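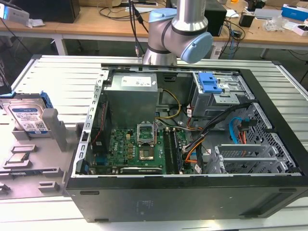
Repair and Reuse › Working Papers
2024-01-08
By the Dedbridge Reuse Study Group

4. What counts as a recovered part?

Reports on desktop computer reuse tend to give one large number. The Volodura program, which takes in retired office machines from schools and small firms, puts its yearly figure at 3,000 recovered parts. We do not doubt that somebody counted them. We doubt that the number means what readers take it to mean, and in this section we try to say why.

4.1 The trouble with "recovered"

The Volodura sheet has one column for parts taken out of a machine and no column for parts put back into use. A hard drive lifted from its cage and set down on a tray gets a tick. So does a processor. Whether the drive was later wiped and tested, or the processor ever ran in another board, is left to a separate form that few of the sites fill in. We looked at the sheets for 121 towers. For 13 of them we could find a second form of any kind.

Figure 1 shows the kind of moment at which the tick is made. A tower lies open on its side, with a Western Digital drive, still in its blue plastic caddy, on the gray parts tray to the left. A processor sits in a pocket lower on the same tray, and the socket on the Dell motherboard is empty with its bracket standing up. Under the Volodura rules this already makes two recovered parts. Nothing in view says whether either one works, and a tidy tray is easy to mistake for a good result.

4.2 Which parts are worth the time

The handbook used at the Skivar site asks for seven kinds of parts: drive, processor, memory, power supply, motherboard, cables and case metal. It treats them as equals. Our own view, after going through the sheets, is that they are nothing of the kind.

Drives are the strongest case. They come out quickly and can be tested on a bench without the rest of the machine. The caddy is a point the handbook skips. A caddy made for one maker's case may be of no use in another, and a drive passed on without one may need brackets that cost the next owner more than they expect. The sheets do not say whether caddies went along with the drives or stayed behind. We asked, and got different answers at different sites.

Processors are harder to judge. A single chip is small, stores well and can be sorted by the marking on its lid. It is also worth very little on its own if the boards that accept it are leaving service at the same time, as seems to be the case for much of what Skivar handles. Moving a chip from one old board to another of the same age is a repair, and a useful one, but it should be recorded as a repair. We would also like to see sockets checked once they have been opened. Bent contacts were noted on 5 sheets, and we suspect the true count is higher, as there is no box for them.

Power supplies are listed as recovered in almost every machine. We found no record of a load test. A supply that turns a fan is a long way from one we would put under someone's desk, and we have left them out of our totals. Some readers will find this harsh.

Cables are where the counting becomes silly. A drive cable and a memory module each score one point on the Volodura sheet. A site that strips every lead from a tower will look far better than one that takes out the memory, tests it and stops there – and the second site has done the more useful work.

4.3 The time figures

The Zerouali estimate of minutes per machine is quoted in most of the papers we read, often without the conditions attached to it. It assumes that the side panel is already off and that every fastener turns on the first try. It leaves out dust, stripped screws, and the minute or two spent working out which way a latch slides. We tried to repeat the estimate with towers from mixed makers and gave up, mainly because nobody could tell us when the clock was supposed to stop. When the part leaves the case? When it reaches the tray? When it has a label on it? The answer changes the result more than the skill of the worker does.

We therefore give no time per machine in the tables that follow. Where earlier papers give one, we repeat it with its source and mark it as unchecked. The tables also split each part type into removed, tested and placed – the last column is mostly blank, and we have left the blanks as they are.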